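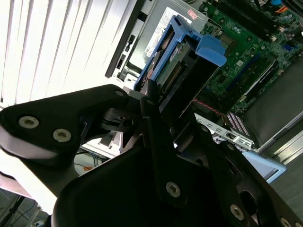 4. What happens to a statement once it leaves the studio

In the last section I went through the drafts as the artists wrote them. Now I want to follow those same drafts out the door, because a statement doesn't stay put. It gets pasted into an email, trimmed for a wall, stretched for a grant form, and then somebody lifts a chunk of it for a press notice years later. I had a folder of 18 statements to work from, all written for group shows in Arudport, and for each one I tried to find every version I could get my hands on. Some of that was easy (Girkar keeps everything, bless them) and some of it meant sitting on the floor of a storage room with a box of old handouts in my lap.

4.1 The first cut

The first cut nearly always comes from the gallery, and it nearly always comes down to length. Girkar sends its artists a form with a limit of 550 words, and then quietly boils whatever comes back down to a single paragraph for the wall. Trakis gives no limit at all, which you'd think would be kinder! In practice the Trakis drafts were the ones that got chopped hardest, and the artists I talked to were more annoyed about it, too. One painter told me she'd rather be told to write short than be made short afterward. I wrote that in the margin of my notebook and underlined it, and I've thought about it a lot since.

What goes first is usually the personal material. A line about a grandmother's sewing room disappears, and a line about "domestic memory" stays. I should say that I expected the opposite. I went in thinking galleries would hang on to the human bits, since those are the bits visitors tell me they like. But the general phrase is easier to fit next to other people's work, and in a group show that seems to win out. The curator at Ekpo put it to me more bluntly: the grandmother belongs to one artist and the wall text has to serve the whole room. Fair enough, although I still miss the grandmother.

There's also a smaller thing going on with verbs. In the drafts, artists cut, pour, glue, scrape and sand. On the wall they explore, question and respond. I didn't set out to track this, and I won't pretend I have a tidy measure of it, but once I'd noticed it I kept on noticing it. A ceramicist whose draft opened with how she wedges her clay ended up, two versions later, "engaging with materiality." She laughed when I read it back to her and said she had no memory of agreeing to it.

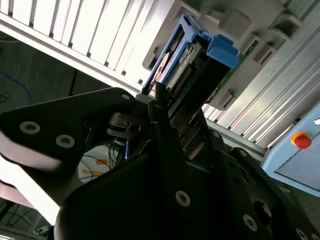 Figure 3. Gripper with silver screws, reaching into a gray equipment housing under a white slotted rack panel.

4.2 The second life

After the show comes down, the short version is the one that survives. I found this again and again. The long draft sits on the artist's laptop, or it's gone, and the paragraph from the wall becomes the official account. It turns up in the next gallery's mailing, then in an open call, then in a catalog. Each time it picks up a little something (a new city, a prize, a residency) and almost never loses anything, so the middle stays frozen while the edges keep growing. I've started calling this the layer cake, which is a silly name, but it's stuck in my notes and I can't shift it.

The frozen middle causes real trouble when the work changes. One artist in my folder had given up photography altogether and gone over to weaving, and her circulating statement still talked about light and the lens. She knew. She'd asked Trakis to swap it out and they had, on their own site, but by then it was on other sites that she had no way into. I asked her what she did about it and she said she mostly brings a printed sheet to openings and leaves it by the door.

Ekpo handles this better than anyone else I looked at. They ask for a fresh statement every February whether or not the artist has a show coming up, and they put the month on it. The artists grumble (I heard plenty of grumbling) but the files are in good shape, and when I wanted to compare an older statement with a newer one I could do it in an afternoon. At Girkar the same job took me most of a week, with the box in my lap.

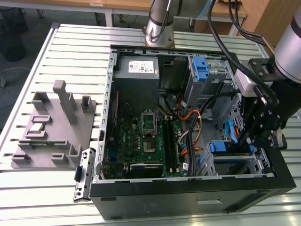
Wall labels deserve their own word here, separate from statements, because visitors meet them differently. A statement gets read standing back, if it gets read at all. A label gets read up close, by someone who has already decided to look at the thing beside it. So you'd hope labels would be the clearer of the two, and mostly they are, but they have a crowding problem. Title, date, medium, lender, credit line, sponsor's logo and accession number are all fighting for the same little card. The result starts to look like the white sticker on the power supply in that opened-up computer, with its small dark print, its logos and its compliance symbols. I'm sure every item on a sticker like that has some reader in mind. The reader of a gallery label, though, is a person with a coat over one arm who wants to know what the piece is called.

I tried a small rearrangement at Ekpo with the staff's blessing. We moved the lender and credit lines to a sheet near the desk and left title, date and medium on the card, set larger. I hung around for a couple of open evenings to listen. People read the cards out loud to each other more than I was used to hearing, and a few asked at the desk who owned what, so the sheet clearly wasn't doing its job for them. I'd put it closer to the work next time, maybe at the end of each wall.

4.3 Where this leaves the drafts

I don't want to make the galleries sound careless. Most of the editing I saw was done late in the day by someone with a hammer in the other hand. Still, I think the artists should get their text back after the cut and before it's printed, and only Ekpo does that as a matter of routine. The next section takes up the interviews, where I asked the artists to mark which sentences in the circulating version they'd still sign.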